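The bucket that was not there, and other planning problems

I have spent most of this month teaching a computer to be less sure of itself. Sweeping a floor was supposed to be the easy task. We had put it on the list in June as a warm-up before the hard stuff, and it has now outlived two of the hard stuff items, which shipped.

The setup, for anyone new: two arms, one brush, one dustpan, a bedroom, and a bucket to put the sweepings in. Hedura is the planner. It decides where the arms should go and in what order. Nimri is the perception side, meaning it looks at the camera feeds and tells Hedura what is in the room. Most of my working day is refereeing between them.

The wrist cameras are where the arguments start. A wrist camera sits so close to the gripper that a good part of what it sees, at any time, is gripper. Nimri handles this with a mask, a saved outline of the fingers that says "ignore everything in here, it's only you." A fine idea. The trouble is the things that are half behind a finger.

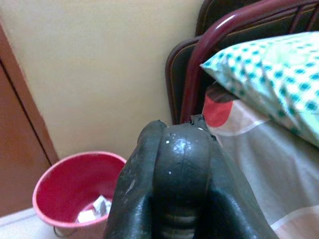 Wrist view, with the red bucket tucked behind the left finger.

A person knows that is a bucket. Nimri knew it was a bucket for exactly as long as enough of the rim stayed clear of the mask. Then the wrist would turn a little, the finger would cover a bit more rim, and the bucket would drop off the list of objects. Hedura, which believes whatever it is told, would then plan a path straight through the place where the bucket had been. Next update, bucket back, plan thrown out, arms stop. Next update, bucket gone again. I watched the log do this for a whole afternoon. It read like a couple arguing over whether they had locked the front door.

My first fix was to make Nimri hold on to an object for 3 seconds after losing sight of it. This worked so well that I told people about it, which was a mistake. Somebody moved the bucket between runs without restarting anything, and for a short while we had two buckets, one real and one made of memory, and the planner very politely avoided both.

The second fix is the one I should have started with. The mask no longer means "nothing here." It means "can't say." If a thing was there and the finger is now over it, it stays. If a thing was there and the camera has a clear look at the same spot and sees wall, it goes. I'm aware that this is how a toddler's brain handles it. The toddler had a better training budget.

With the bucket staying put I could go back to the actual sweeping, where both hands have to agree on something.
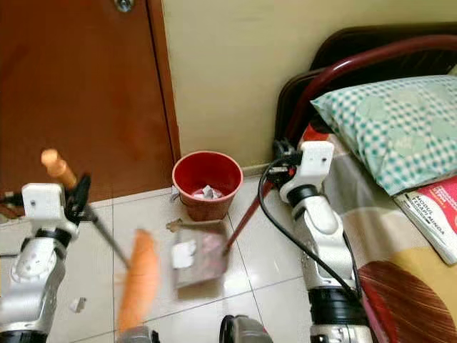 Brush on the left arm, dustpan on the right, bucket against the wall.

The old version of the code planned each arm separately and then checked whether they would hit each other. They rarely did. They also rarely met. The brush would go through a lovely smooth stroke that ended in one place while the pan waited in another, like somebody holding a door for a person who has gone down a different hallway. So now the pan plans first, and the brush stroke is worked out backward from the front edge of the pan. If the pan has to move, the stroke gets tossed and built again. That costs us time on every change, but the replan fits inside the update loop if I don't print anything to the screen. I do like printing things to the screen.

White tiles are the other headache. They are shiny, and a shiny floor hands the depth sensor all sorts of nonsense, so Nimri kept reporting shallow holes where the light bounced. Hedura will not put a brush into a hole. I now fit one flat plane to the floor and tell everyone downstream that floors are flat. Tallitz, which is our test tool and has no manners, flagged this as an "unsupported assumption." It's a bedroom. I have suppressed the warning.

Small trash is still not solved. A scrap of white paper on a white tile is, to our detector, a slightly opinionated piece of tile. I got somewhere by looking for the shadow next to the scrap, and then nowhere again when I changed the lamp. Twiggy bits are easier, being darker, although the grout lines put up a decent impression of a twig when you see them at a low angle. For one build the arm made 7 attempts to sweep up the same grout line. I've kept that log.

Still to do, mostly so I can find this list later:

Replay the 600 saved runs in Tallitz with the new mask rule on.
Move the mask outlines out of the code and into Platora, where the rest of the settings live.
Slow the wrist turn when the bucket is near the edge of the mask.
Put the floor warning back, probably.

The Platora move will be the slow one. It stores every setting as text, including the numbers, and it has views about commas. I'm starting that on Friday, on the theory that the weekend will limit the damage.

Print this post | E-mail this post
Last updated: Friday
Contact | Copyright, all rights reserved | Back to top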